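Zastent gripper trials - README

Hi! If you found this folder, you're probably trying to decide between the two finger sets we've been swapping on and off the Zastent arm, or you just want the clips. Either way, read this first, it'll save you some digging.

The short version: we tried the stock Trorley fingers against a narrower set I've been calling the Borkau fingers (after the folder they were first saved in, sorry, the name stuck). Same arm, same controller, same wrist camera. The job was always cloth. Pick up a piece of clothing off the floor, get a decent hold on it, move it, let go. I started out with towels and got bored, so most of what's in here is clothes with some kind of feature on them: waistbands, collars, cuffs, drawstrings.

There are 1,108 clips in total. Of those, 238 are Trorley and everything else is Borkau. Yes, that's lopsided - I ran the Trorley set first, in February, and then kept fiddling with the other one for a lot longer than I'd planned.

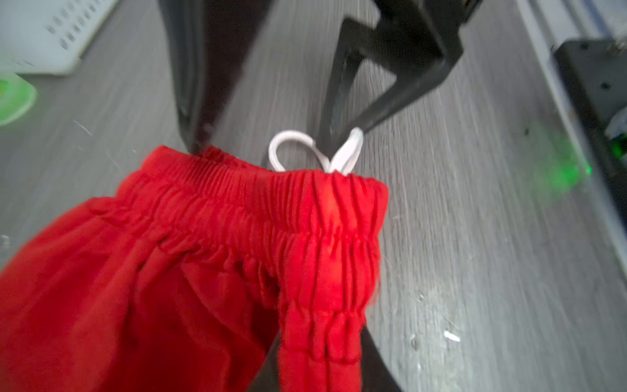

Posted by the Halász bench
Filed under: grippers, cloth, wrist cam

Elastic waistbands ended up being my favorite test. All that gathered fabric gives the fingertips ridges to push into, and a drawstring poking out of the top (like the white one on the red pair) makes a nice landmark when you're scrubbing through footage. It also makes a nice trap! A finger can land on the cord instead of the cloth, and I scored those separately because I kept arguing with myself over whether they counted.

What you get for each clip:

video - wrist camera only, no second view
joints - arm positions from the controller
grip - finger opening, commanded and measured
notes - whatever I typed at the time, spelling not guaranteed

The score is in the notes file, first line. It's a 0, 1 or 2. Zero means the cloth never left the floor, 1 means it came up but slipped or I only had the cord, and 2 means a proper hold all the way to the drop. I did all the scoring myself, so if you're picky about that, rescore a handful and see if you agree with me.

Stuff to know before you train on this:

The camera sits close to the fingers, so they're big in the picture and often blurry when the arm is moving. I left the blurry stretches in. If you want only sharp frames you'll have to filter, and you'll lose a lot of the approach.

The floor is gray with a wood-grain look and it has lint and scuffs on it. I didn't clean up between runs. My first cloth detector got very excited about small white specks, so maybe check yours.

67 clips have no measured grip value. I had a loose connector and didn't notice until I plotted everything. The commanded value is still there, and the video is fine.

Which fingers do I like better? For thick, bunched-up fabric, Borkau, easily. For a flat T-shirt I'd still put the Trorley ones back on - the wider tips are more forgiving when your height estimate is a bit off. I haven't tried either on anything slippery.

Next up is a softer tip cover, if I ever get around to printing the mold. New clips will go in their own folder so the numbers up top stay right.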